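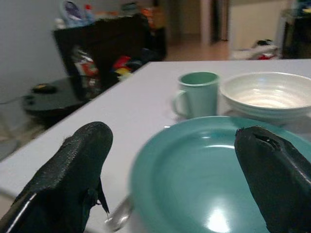 Hemant Thakur

March 29, 2024

We moved to Hukville in June and I have been putting off writing about the kitchen ever since. Most of the boxes got unpacked in the first week. The kitchen ones took until winter.

My wife and I had two sets of dishes when we got married, hers and mine, and over the years we added to both. When I packed up the old apartment I wrapped every piece in newspaper and wrote KITCHEN on the boxes, which was no help at all later. There were 11 of them. I opened one looking for the can opener and found gravy boats. We don't make gravy.

The new place has less cabinet space than the old one. The shelf over the stove is too high for my wife and the one by the fridge is too shallow for dinner plates. I measured it twice. So we had to decide what to keep.

I started with mugs because I thought they would be easy. They were not easy. There is one from the Galanis bakery, which closed, and one my father used at work. The handle on his has been glued and I wouldn't put hot coffee in it. I kept both. I gave away the ones with company names on them, except the Derach one, which is the right size for soup.

Plates went faster. We kept the ones we reach for and took the rest to the thrift store on Route 132. The man at the counter said they get more dishes than anything else and sell them slowly. He took them anyway. I felt bad about my aunt's serving platter for a day or so and then forgot it until I sat down to write this.

We did buy one thing, a dish rack. The old one had rusted at the feet and left marks on the counter. The new one drains into the sink if you set it at a slight tilt, so I cut a piece of wood to go under the back. It slides around a little. I may glue some rubber on it.

My wife wants open shelves on the wall next to the window. I'm not sure. Everything on an open shelf gets dusty or greasy, and the studs on that wall are not where you'd want them. I priced the brackets and the boards and I'm going to wait until we've done the back steps, which are in worse shape.

There is still one box in the hall closet. It's heavy and it says KITCHEN.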